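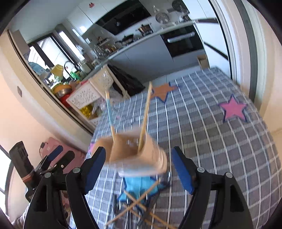
January
Krisztina Lakatos
2 min read

Hand-held grippers: what to order for the next round

Went through the parts drawer and the open quotes this morning so the order can go in before the budget closes. We have $282 left on the consumables line. The bigger items have to wait for the spring money, except the one noted under Gelosby.

Finger pads first. The blue ones are fine for cardboard and for plain wooden sticks. I want a full spare set per gripper plus a few loose ones. Welura sells them in bags of 28 and the price per bag is the same as last year. Two bags. Ask whether they still ship the adhesive sheet with them, the last bag came without and I lost an afternoon cutting tape.

Cables. Short ones only. The long ones we bought before end up across the table and the pink thing they get wrapped around is always something different.

Props are cheap and I keep forgetting to budget for them. Cardboard tubes we can save ourselves. Sticks and colored paper come out of petty cash. For utensils I'd like more variety in chopsticks, both bare wood and printed. The jaws take a single chopstick held upright out of the holder, and that is the task I want to plan the spring hours on, so it makes sense to have enough of them to swap in.

Tablecloths: keep the plaid one with the stars. Buy one plain cloth so we have something to compare against. Entili has a plain gray for less than the shipping, so add it to another order. 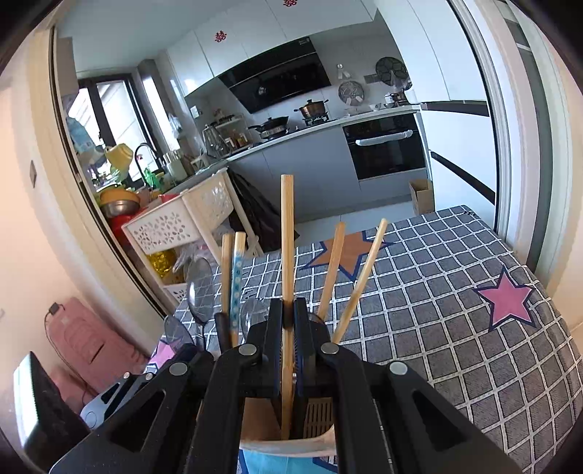
Gelosby quote

They want 200 per linkage set, arms and rivets included, jaws extra. Wivance is lower but sells the arms without hardware, and last time we paid for rivets separately and waited for them. I would take one set from Gelosby now out of the repair line and ask both for a price on four in spring.

Still open:
— does the Gelosby set fit the older jaws? Drawing says yes, hole spacing on ours measures a hair wide
— lead time from Wivance, no answer yet
— who signs for the repair line while the office is moving
— a second clamp mount, or do we print it

Will fill in the order sheet after lunch and leave the Wivance row blank. If anyone has a prop they want on the list, write it under the cable entry, not on the whiteboard.

Contact: K. Lakatos, workshop desk | © Workshop notes | Back to top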